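Print this page
E-mail this page

Care and Storage of Rice in the Home Kitchen
Oct 4, 2024
By the Barnadden Household Advice Service

Rice is among the least demanding foods to keep, yet the Service receives a steady number of inquiries each year concerning stale odors, pantry insects and cooked rice that has been held too long. The following guidance applies to ordinary household quantities.

Uncooked white rice should be moved from its bag to a container with a tight lid as soon as the bag is opened. Glass, metal and heavy food-grade plastic are all suitable. Write the date of opening on a strip of tape and place it on the lid. Do not pour new rice on top of old; empty the container, wipe it out and let it dry fully before refilling.

Brown rice contains more oil and does not keep as well. Residents are advised to buy no more than will be eaten within 6 months and to store it in the refrigerator if space allows. A smell like old paint or crayons means that the oil has turned, and the rice should be thrown away.

Where small beetles or webbing are found in one package, every open package of grain, flour and cereal on the same shelf should be checked. Vacuum the shelf, including the corners and the peg holes, and empty the vacuum outdoors. 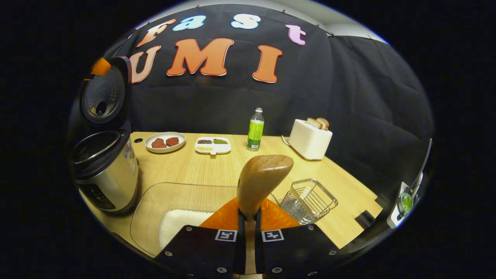 Rinse rice in a separate bowl whenever the inner pot of a cooker has a nonstick coating. Stirring dry grains against the coating wears it down over time, and a worn pot is more difficult to clean. Use a plastic or wooden paddle for serving. Before the pot is returned to the cooker, its outside should be wiped dry.

The inner pot should be washed after each use. Many households overlook the lid and the steam vent, where starch collects and begins to smell. Wipe the inside of the lid with a damp cloth once the appliance has cooled, and consult the maker's manual to learn whether the vent may be removed for washing. The body of a cooker must never be placed in water.

Cooked rice calls for more care than dry rice. It should not be left standing at room temperature through the evening. Spread leftovers in a shallow dish so that they cool quickly, cover them and refrigerate them promptly. For longer keeping, freeze single portions in flat bags — 8 will usually stack in the space of a loaf of bread.

Printed copies of this page are available at the Keskin and Rosteck branch offices. Ask for Leaflet 306. Leaflet 406, on dried beans and lentils, will be reissued in February.

Last updated: Oct. 2024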